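Sawatzky Introduces the Omach Round Table for Small Kitchens and Shared Workrooms

June 24, 2018

Sawatzky, a maker of wooden tables for homes and light commercial interiors, today announced the Omach, a round table with a warm orange-tan finish. The Omach replaces the Clusisel in the company's standard range. Orders open immediately through Sawatzky dealers and the company's own sales office in Dralis.

The Omach is a fixed-top design with no leaf or extension. It is supplied in one diameter and one height, and ships flat with the base detached. Assembly requires the hex key included in the carton and takes one person. The top arrives fully finished and needs no oiling or sealing before use.

Sawatzky began work on the table in January of last year after dealers reported that customers with narrow kitchens were asking for a round top that could stand close to a wall. The Clusisel had a wide pedestal foot that extended almost to the rim and limited how near the table could be placed to a baseboard. The base of the Omach has been drawn in toward the center. Clearance at the rim is 3 inches greater than on the earlier model.

"Most of the design time went into the base," said Dale MacDonald, product manager at Sawatzky. "The top is a shape we have made for years. We changed the finish schedule and kept the rest."

The finish is applied in thin coats with sanding between them. It leaves the grain visible, and lighter streaks in the wood are not stained to match the surrounding surface. Buyers should expect differences in streaking from one top to the next. Sawatzky does not sort tops by grain pattern and does not accept returns on that basis. Dealers will receive a set of finish samples to keep on the sales floor.

Before release, the finish was checked at the Dralis plant in a rubbing test of 3,000 cycles with a damp cotton pad. Tops were also held under a covered water spot for 60 minutes and inspected after drying. Both procedures are Sawatzky's internal methods, and the written procedures are available to trade customers on request.

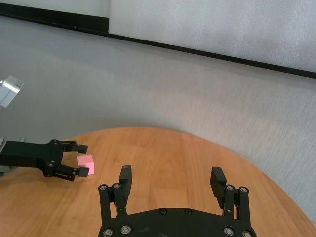

For daily care, the company recommends a soft cloth and plain water, followed by a dry cloth. Abrasive pads and ammonia cleaners will dull the surface and are excluded from warranty coverage. Hot pans should be set on a trivet. Scratches that have not gone through the finish can be treated with the repair kit, sold separately under part number 408.

The warranty covers the top and the base for 3 years from the date of purchase. Spare hardware for the Clusisel will remain in stock, but its base cannot be fitted to an Omach top. Dealers holding unsold Clusisel tables may continue to offer them at the current list price.

Trade price lists and assembly sheets can be requested from the Sawatzky sales office, Dralis.

Press contact: Dale MacDonald, Sawatzky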